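How do small presses send review copies to bookshops and magazines?

Posted in: Publishing and Book Trade > Small Press

Anselmo Giraldo

Hello everyone. I run a very small press with my cousin. We are called Munness and we have made four books until now, all of them translations. The fifth one is a collection of short stories by an author named Kubíček, and it will be out in January. For the first time we have a little money for review copies, and I want to use it well.

For the last book we printed 200 copies, and we mailed 21 of them to magazines and newspapers. We received one review, in a regional paper, and it was kind but it was only the text from our back cover with some words changed. I do not complain, I know that editors receive a mountain of books. But the postage was painful for us.

My questions are these. How long before the publication date should the copies go out? Is a PDF acceptable now, or do reviewers still throw it away? And should I write to the magazine or directly to the reviewer? I have a list of reviewers who like short stories in translation, but I do not know if it is rude to contact them without asking the editor first.

Thank you in advance, and excuse my English, please.

hollis_m

Four months before, minimum. Most of the monthly magazines plan their review pages far ahead. If your book is out in January and you have not mailed anything by September you are late for them, but websites and newspapers are more flexible.

PDF is fine if they ask for it. Don't attach it to the first email.

Gamia Reader

I worked for six years in the review section of a literary quarterly, and now I do the publicity for a press a little bigger than yours. English is my third language, so we can excuse each other.

I agree with the four months, but I would like to add some things about the other two questions.

About the PDF: in our office it depended on the person. The older reviewers wanted paper and said so. The younger ones took the PDF with pleasure, but many of them never opened it, and I believe this is the real problem. A book on the table looks at you every day. A file does not. So my advice is to send a short email first, with the title, the translator, the date, the number of pages and two sentences about why this book is for this person. At the end you offer both forms and let them choose. When we began to do this at my present job, we mailed 12 paper copies for a novel called Sudik and got five reviews, which for us was a very good result. 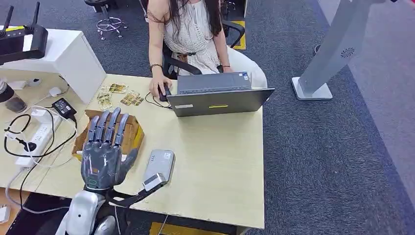
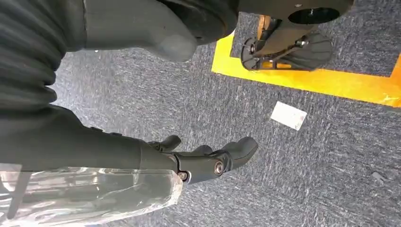
About the editor or the reviewer: write to both, but say it openly. To the editor I write, "I have also told so-and-so about this book, because of the article on Hungarian stories last spring." It is not rude. An editor is often happy when a reviewer comes with a proposal, for it saves work. What is rude is to write to three reviewers of the same magazine and not mention it to any of them. They talk to each other!

Please put the name of the translator in the first line. I say this also because you publish translations and there are reviewers who will only look at a book if the translator is named on the cover. If yours is not on the cover, consider it for the next printing.

A last small matter. Inside the paper copy, put one sheet with the price, the ISBN, your email and the name of the distributor. We had many books in our cupboard that nobody could review properly, as the price was missing and the press did not answer. One sheet is enough. We received folders with 89 pages of press clippings and I am sorry to say they went in the recycling.

Anselmo Giraldo

Thank you both. This is very useful, above all the part about writing to the editor openly. Our translator is on the title page but not on the cover, and the cover is not yet at the printer, so there is still time. I will speak with my cousin on Tuesday.

May I ask one more thing: do you write again if there is no reply?

Gamia Reader

Once, after three weeks, with two lines. After that I leave them in peace and try with the next book.

pagecount

I would forget the magazines and send everything to booksellers. We had a shop in our town that sold more copies of one poetry book than any review did. Ask them if they do staff picks. Also bloggers, some of them are very good and they answer quickly. I don't know about the time before publication, I think it does not matter so much for shops.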